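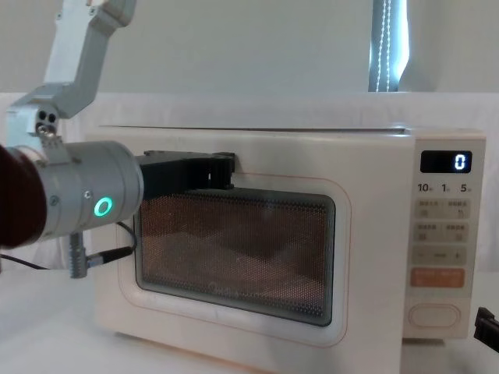
The Night Rota

The stop button at Tultport failed on a Tuesday, and I was the one pressing it. I had been on the rota for 7 weeks. The job was to sit on a stool behind the yellow line while the arms opened and closed a microwave door, and to write down anything that looked wrong. For most of the evening nothing had looked wrong. Then the left arm reached in and put its jaws over the top of the door window, and stayed there. The display on the oven said 0. The ring on the arm's wrist was bright green, which at Promard means the arm is awake and content with its instructions. I waited for it to move off and it leaned a little harder. I could hear the motor. I got down from the stool and hit the button with the flat of my hand, the way they teach you on the first day, and the ring stayed green.

I hit it again. Then I went round the back and pulled the plug out of the wall.

The arm sagged and the brakes caught it. The room was very quiet after that. I stood there with the plug in my hand and noticed my tea had gone over on the log sheet.

The on-call engineer picked up on the second try. She had been asleep.

"Is anyone hurt?" she said.

"No."

"Is the oven hurt?"

"I don't think so."

"Then don't touch anything and go home."

I didn't go home. I sat in the kitchen with my coat on until she arrived, and when she came in she had a pyjama top under her jumper. She took a meter out of her bag and got down on the floor behind the bench. I held the torch.

"Did you press it properly?" she asked.

"I pressed it twice."

"I have to ask."

"I know."

She found the button in good order. She found the cable in good order too, as far as the cabinet. Inside the cabinet was a relay made by Grinar, a grey thing the size of a matchbox, and she tapped it with the handle of her screwdriver and it clicked.

"It shouldn't do that," she said.

The contacts had stuck shut. There were meant to be 2 relays, so that if one stuck the other would still drop out, and there were 2 in the drawing. In the cabinet there was one, and a short piece of red wire where the other should have been. It had been put in neatly, with proper ferrules on the ends. She looked at it for a long time.

"How long has that been there?" I said.

She didn't answer. She took a picture of it on her phone and then sat back on her heels and asked me if there was any milk.

The Inquiry

They gave me a form. It asked what I had seen, what I had done, and whether I had been using a personal device. Under the first question I wrote about the arm and the window. Under the second I wrote about the button and the plug. The man from Lecomte, who insured the building, read it across the table from me and underlined the word "leaned".

"What do you mean by leaned?"

"It pushed."

"The log gives a force of 80 newtons. Would you call that leaning?"

I said I would. He asked whether I had been over the yellow line at any time before the fault. I said I hadn't, and that was true of that night. It wasn't true of the week before, when I had reached in past the arm to wipe a smear off the door, because wiping was quicker than filling in the slip. Everyone did it. You pressed the button first and waited, and the arm stood still, and you put your arm in underneath it.

I had been thinking about that since the kitchen. The relay had either been working that week or it hadn't. If it hadn't, the arm had stood still only because it was between moves.

"Before that night," he said, "had you ever had cause to rely on the stop?"

The engineer was sitting in the corner with her folder shut on her knee. She didn't look at me.

"Yes," I said. "Last week." And I told him about the smear.

He wrote for some time. When he had finished he turned the page round so that I could read it, and I signed at the bottom. He had spelt Tultport wrong and I didn't mention it.

They never found out who put in the red wire. The cabinet had come from another site and the other site had closed. The engineer rang round for most of a month. One fitter told her he remembered the wire but thought it had been blue.

Restart

We started again in May. There was a new cabinet with a window in its door so that you could see both relays, and each shift began with the stop test. You ran the arms, you pressed the button, and you signed to say they had stopped. Then you did it again with the other relay. The slip for cleaning was gone. If the door had a smear on it, it kept the smear until the power was off at the wall.

The engineer stayed for the first session, standing beside my stool with her arms folded. The left arm took hold of the top of the door and drew it round, and the light came on inside the oven.

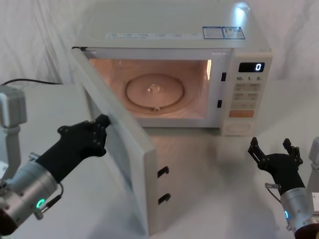
Left arm on the door, right arm waiting.

"Now," she said.

I pressed the button. Everything stopped with the door standing open. The left ring was green and the one on the right was blue, and she wrote both colours down. I looked at the gap between the door and the oven, and at the fingers curled over the top edge, and I found that I had put my hands in my pockets.

"You can breathe," she said.

"I am breathing."

She reset it and we went on. The door closed. The arms went back to their places and she had me do the test once more with them there, so I did. It felt foolish to stop a thing that was hardly moving. She said that was when people got careless about it, and asked me to initial the sheet.

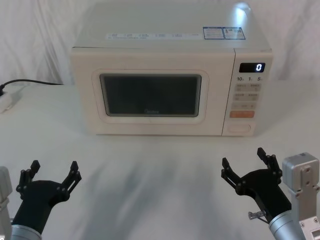
Cycle 2,882

It was the number the old run had reached when I pulled the plug. We passed it late on a wet evening with the heating off. I had thought I might feel something and had told the engineer so, and she had come up from the office with her coat on.

The counter changed. The door opened. The left arm held it, let go, came back over the top and brought it shut, and the jaws lifted clear of the window straight away.

"Well," she said.

"Do you want a tea?"

"Go on, then."

I pressed the stop, watched the arms until I was sure, and wrote down the time. Then I switched off at the wall as well and went to fill the kettle.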